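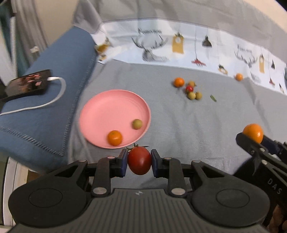 October 10, 2023

Workshop bench, Tallow building. Present: me, Delia, Sorin. Azra on the phone for the first half.

Heater stoves. Second round on the small one (call it B). The first one, A, is parked under the bench with the cracked door and I don't want to spend more on it until we know whether B's shape is any better.

The ask from Lenihan hasn't changed. They want something to put in the day shelter where people can dry clothes and boil water, and they want it before January. The families there are mostly in transit, a few weeks at most, but Azra says the single boys stay longer and sleep wherever they can when the day shelter closes. She has asked again whether the stove could go with them. My answer is still no. Anything burning in a closed room with bad windows is going to hurt somebody, and we can't control the flue once it leaves our hands. She understands but she'll ask again, and she should.

Burn 1. Split pallet wood, dry, stored indoors since summer. Lit easily. Draft good with the door open a finger, poor with it shut. Smoke came out at the collar on the second load. Sorin put rope seal in the joint and clamped it.

Burn 2. Same wood, seal in. No smoke at the collar that I could see. CO alarm on the shelf stayed quiet the whole time, alarm by the door the same. Ran 66 minutes from lighting to no visible flame. Kettle (full, lid on) boiled in 30. Slower than A, which surprised me. I think the top plate is too thick. Delia thinks the kettle is sitting too far forward of the hot spot. Both are cheap to check.

Burn 3. Damp wood on purpose, because that's what they'll have. Bad. Took four tries to light and then sulked. Door glass went brown. Stopped it early.

Drying rail: works, but too close to the flue. A sock left on the inside bar scorched at the toe. Move the rail out, or add a guard. Delia prefers a guard because the room is narrow. She has the floor plan from Celeste and there isn't much space to give away once the benches are in.

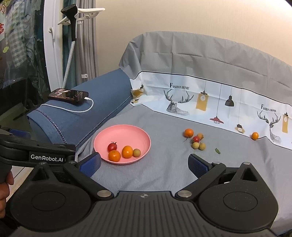
Fruit, pink plate and seat cover

Phone notes from Azra, so they don't get lost:

– The interpreter hours at Lenihan are cut to mornings only. Any instructions for the stove need to work without one. Drawings, no text, or Dari and Pashto both. Lucrezia can draw.
– Six more arrivals last week, all under 18. Shoes are the main thing they're short of, then phone credit.
– The landlord has agreed to a flue through the back wall but wants it in writing who takes it out again. Celeste is drafting.
– She would like us to come and see the room with people in it before we fix the layout. I've only been there when it was shut. Sorin and I can both go.

Materials. The Vimora order came in one sheet short. I emailed them and haven't heard. The hinges from Plokico are fine, keep using them. We're low on rope seal after today.

Sorin asked if we should be building these at all when there are certified stoves you can buy. Fair question. The price I had from the spring was well over what Lenihan can pay, but I haven't looked since then and I've been assuming. Also, if an inspector ever comes, a certified one passes and ours may not. I'll get new prices before we cut any more metal. If one comes in close to budget we stop here and put our time into the flue, the guard and the rail, all of which they need either way.

To do:
Me – prices for certified stoves, chase Vimora
Sorin – thinner top plate for B, only after the prices are in
Delia – guard for drying rail, mock it up in card first
Lucrezia – lighting and shutdown drawings, one page each
Azra – date for the visit

B left cold with the door open. Ash is in the metal bucket outside, lid on. Don't empty it until tomorrow.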